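Marnell Handling Cell, Rorow Site
Gripper and Work Area Inspection Checklist with Comments
Inspector: Craig Pringle
Date: December 16, 2019
Procedure: Heltby cell practice, issue 4

Result codes: P = pass, C = pass with comment, F = fail, hold the cell until cleared.

Section 1. Before power on

1.1 Emergency stop within reach of the operator's chair. P
1.2 Stop tested from the button and from the pendant. P
1.3 Arm mount bolts, torque marks lined up. P
1.4 Finger screws seated in their recesses. P
1.5 Finger surfaces free of cracks. C
Comment: Pale scuffs and whitish dust on the outer edge and near the tip of one finger. Surface wear only. Wipe with a dry cloth. Do not use solvent on the fingers.
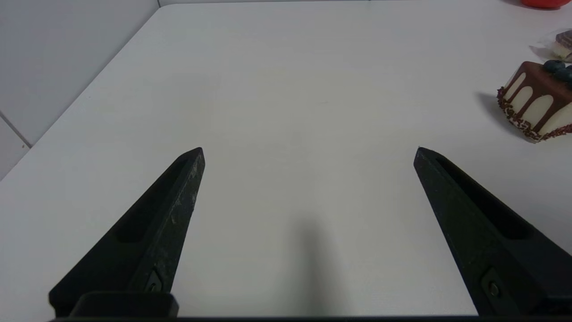 1.6 Open and close cycle at low speed, no sticking. P
1.7 Finger change log up to date. F
Comment: Last entry is from August. The practice calls for an entry every 2000 cycles, whether or not the fingers are replaced. Cleared the same day after Meesuk supplied the missing entries.

Section 2. Gripping

2.1 Grip force limit set for the softest item on the work list. P
2.2 Both fingers make contact before the lift command is sent. P
2.3 Fabric-covered items gripped on the sides, with no folds caught under the tips. C
Comment: The item under test was a black one with a fine woven surface. Lint carries over to the fingers from this kind of cover. Add a wipe-down after each fabric run.
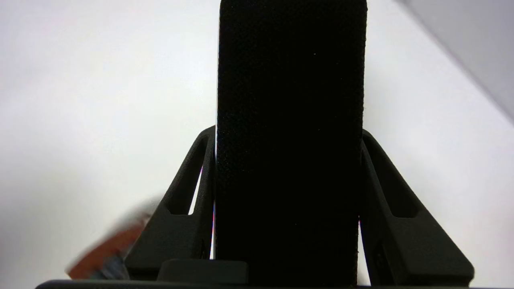
2.4 Item held for 3 seconds at lift height without slipping. P
2.5 Loss of power does not open the gripper. P
Comment: Tested with the item over the table at minimum height. Hands stay out from under a held item during this test, including when it is light.
2.6 Release only on a separate command. P

Section 3. Work area

3.1 Only items on the work list inside the reach envelope. P
3.2 Cans and other rigid items placed upright. P
3.3 Wrapped items placed so that the film cannot be drawn into a joint. C
Comment: A clear-wrapped snack package was under the arm, close to the joint. Allowed at reduced speed. Set a minimum clearance of 100 mm for wrapped items in the next issue.
3.4 Cables have slack at full wrist rotation and do not rub on the housing. C
Comment: The loop over the wrist is acceptable. Check it again after any change to the wrist program.
3.5 Straps and loose webbing kept clear of moving parts. C
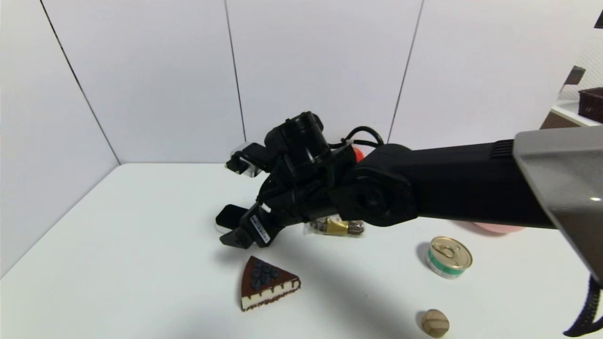
3.6 Table surface clean, no crumbs or liquid. P
3.7 Operator has a clear view of both fingers from the normal position. P

Section 4. Close out

Open actions: dry wipe of fingers (1.5), wipe-down step for fabric runs (2.3), clearance figure for wrapped items (3.3), strap to be tied back before the next run (3.5).
Cell released for use at reduced speed. Full speed needs a new sign-off on 3.3 and 3.5.

Signed: C. Pringle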